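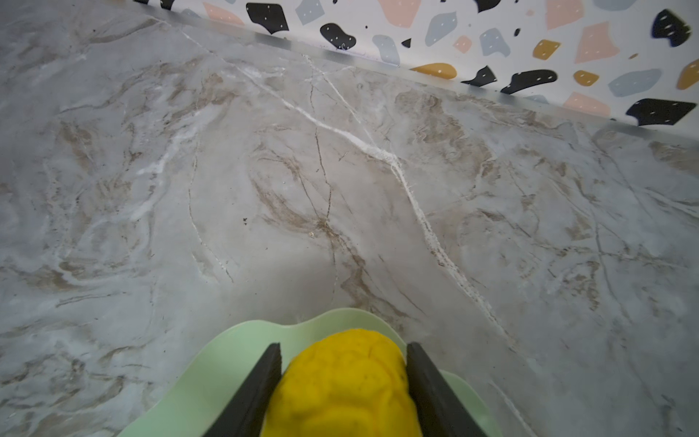 Zostwood Kitchens customer support
Ticket: Fine dark lines in marble-look worktop
Product: Trunilex worktop, cool grey with white and tan veining
Category: Surfaces / marks and damage
Status: Closed
Opened: 10 May 2022

Customer, first message

Our worktop was fitted in April and I have found some thin dark lines in it. They start near the back edge and come down towards the middle, where they split into several finer ones. It looks like a crack in a plate. There is also a small black speck off to the left, but I am less bothered about that.

The surface is grey with brown and tan cloudy patches, mostly on the left, and a bright white vein running across it on the diagonal. I know a marble pattern is meant to have veins. The trouble is that the other veins are soft and wide, and the dark lines are not. I only spotted them when I moved the green dish with the wavy edge to clean underneath.

Nothing has been dropped on it that I know of. We don't chop on it. I would like to know whether it is cracked and whether it is covered.

Support, reply 1

Thank you for getting in touch. Fine dark lines on this range can be one of these:

Printed or cast pattern, sitting under the finish
Dirt or dye caught in a light scratch
A crack in the finish
A crack through the worktop itself

Please try the checks below in the order given and tell us what you find at each step. Don't use any filler or repair pen for now.

1. Clear the area completely, including dishes and mats.
2. Wash with warm water and one drop of washing-up liquid, using a soft cloth or sponge. Rinse, then dry with a clean tea towel.
3. Run a fingernail slowly across the lines, side to side, not along them. Note whether it catches.
4. Turn off the main light and hold a torch low down, nearly flat to the surface. A raised or sunken line will show a shadow.
5. Look at the underside from inside the cupboard, if you can get to it.

Please also tell us what you normally clean with.

Customer

Steps 1 and 2 done. The lines are still there and look the same. The black speck is still there too.

Step 3, my nail does not catch on the main line. Lower down, where it branches, I thought I felt something on one of them but I went back over it and could not find it again.

Step 4 I will do tonight when it is dark. The kitchen gets too much light in the day.

Cleaning: washing-up liquid most days and Flendora cream cleaner for tea stains. I use the soft side of whatever is in the sponge dish. My other half may have used the rough side.

Support, reply 2

Thank you. Please stop using the cream cleaner on this surface while we look into it. Cream cleaners contain a fine grit and will dull a matt finish over time. That would not cause a branching line, but it could leave scratches which then hold dirt.

When you do the torch test, please put the torch on one side first and then the other. Some lines only throw a shadow from one direction.

Customer

Torch test done from both sides. No shadow on the main line at all. On the lower branches there is one short scratch, and I think this is what I felt with my nail. It crosses one of the dark lines and does not follow it. I can see it by torchlight and hardly at all with the main light on.

Underside: I emptied the cupboard and looked. The board is clean, with no line or split, and it is dry. There is a label with Trunilex on it and a batch code, which I have copied into the form.

One more thing. There is a faint ring where the dish normally stands. Is that permanent?

Support, reply 3

The ring is most likely limescale from water sitting under the dish. Lay a cloth dampened with warm water over it for 4 minutes, wipe, and dry. Repeat if needed. Please don't use vinegar or a limescale spray.

We have sent the batch code to our surfaces team and will update this ticket when they reply.

Internal note

Batch checked against the Trunilex sample sheets. This decor has a dark branching hairline in the pattern, and it comes up once in every full repeat. On a 3,000 mm length the customer would see it once, depending on where the cut falls. The showroom sample is 200 mm by 100 mm and shows only the grey ground and part of a white vein, so the customer would not have seen the dark line before fitting. Sample query passed to the display team. Fitting was by Kassab and there are no faults noted on their sheet.

Support, reply 4

Our surfaces team has confirmed that the dark branching lines are part of the pattern. Your own checks agree with this: the main line has no edge, throws no shadow, and there is nothing on the underside. The worktop is not cracked.

The short scratch is in the finish only. It is not covered under the guarantee, but it doesn't need treatment and will not spread. The black speck may also be pattern. If it has no edge under your nail, please leave it alone and don't pick at it.

We accept that the small sample doesn't show the dark lines and have asked for a larger one to be put on display.

Customer

Speck is flat, so I will leave it. The ring came off on the second go with the damp cloth.

I would still have picked a different one if I had seen the dark lines in the showroom, and I would like that noted. Otherwise fine to close.

Support

Noted on your order. Ticket closed. You can reopen it by replying to this message if the lines change in length or you begin to feel an edge.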